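Notes from the cat room

Hello again from Hulorbridge, where it has rained on every one of my dog walks since the last newsletter and I have run out of dry shoes. I promised you an update on the older cats, so I'll start there before I get sidetracked by the boiler.

We have 12 cats over the age of ten at the moment, the most we've ever had at one time. Some came from people going into care homes, a couple were handed in after a house sale, and one, a huge ginger boy called Marmalade, was found living under the bandstand and turned out to have a chip registered to an address that no longer exists. He has two teeth and an opinion on everything. If you visit, he will sit on your coat.

Older cats wait longer for a home. The last elderly pair we rehomed, Bess and Tilly, were with us for 144 days, and I don't mind telling you I cried in the car park when they went (happy crying, mostly). People worry about vet bills, and I do understand that, because I've had the bills. So from the start of November we're running our Golden Paws scheme again. Anyone who takes home one of the over-tens pays £50 instead of the usual fee, and we'll carry on covering the cost of any medicine the cat was already taking when it left us. That means thyroid tablets, arthritis drops, the lot. You collect it from our front desk once a month and have a biscuit while you're there.

I should say what the scheme doesn't cover, as a few people were caught out last year. It won't pay for anything new that crops up after adoption, and it won't pay for special food unless our vet has put it in writing. We've made the form a lot clearer this time. Fadime Eren rewrote it from top to bottom and got it down to one side of paper, and I've already had two people thank me for it as though I'd done it myself. I hadn't, and I've owned up.

On to the fundraising. The autumn table sale made £2489, which is a tremendous amount for a morning of second-hand jigsaws and lemon drizzle! Thank you to everybody who baked, carried, priced, haggled and swept up afterwards. The money is going on the new isolation pens. At present, a cat with the sniffles has to go into the old store room, where the light is poor and the door sticks, and whoever is on shift has to change their overalls every time they go in or out. The new pens will have their own sink and their own outside door. Building starts as soon as the ground dries out – so, going by this month, possibly never.

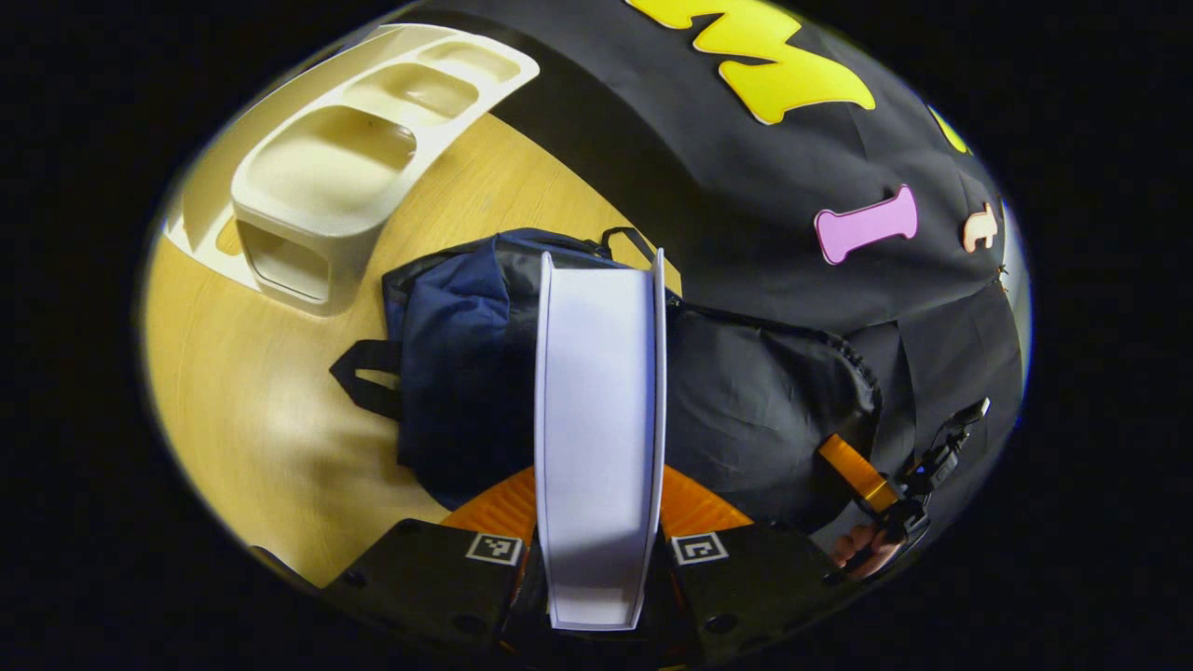

The navy bag on the table.

Now, fostering. I get asked about this more than anything else, usually in the queue at the chemist, so let me put it all in one place. You don't need a big house. You don't need a garden, though it's nice for you. What you do need is one room with a door that shuts, somewhere the cat can be left in peace for the first few days. A spare bedroom is fine. A bathroom is fine for a week or so if you don't mind being stared at. We lend you the litter tray, the carrier, bedding and bowls, and we supply the food for as long as the cat is with you.

Somebody from the centre will come round first to have a look and a chat. Please don't hoover on our account. We're looking for gaps behind the washing machine, open chimneys and windows that don't catch properly, and we'll want to know about other pets and small children. It takes under an hour. Sevim Öztürkmen does most of these visits now that I've handed over the diary, and if you're nervous about it I can promise you she's far more interested in your window catches than your skirting boards.

The first night is nearly always the hard one. The cat goes under the bed and stays there, and you lie awake convinced you've broken it. Leave the food down, keep the lights low and go to sleep. I fostered a little tabby called Pilchard two winters ago, and I didn't see more than her tail until the fourth evening, when she walked across my keyboard in the middle of an email to the council. She was a different cat after that – bossy, noisy and very fond of ham.

If a cat in your care hasn't eaten for a whole day, though, do ring us. Don't wait to see how it goes. The same applies if you notice it straining in the litter tray, and with a male cat that's an emergency, whatever the time. The out-of-hours number is on the inside cover of your foster folder, and you'll never be told off for using it.

A few bits and bobs to finish. We're very short of old towels, and flannels too if you have them, but please no more duvets, as they don't fit in the washing machine and we've had to give several away. Clumping litter can't be used in the kitten pens, so wood pellet is the one to buy if you're kind enough to be buying. Pouches of senior food are always welcome. Marmalade prefers the jelly sort and will leave the gravy ones on the floor for you to find with your sock.

The cat room is open to visitors from 2pm until 4pm each afternoon, except when the vet is in, and there'll be a note on the gate if so. Come to the side entrance, as the front door has swollen in the wet again. If you'd like a Golden Paws form or want to talk about fostering, ask at the desk or leave your number and I'll ring you back, most likely in the evening once the feeding's done.

And the boiler, for those who've been asking, is fixed. It was a valve.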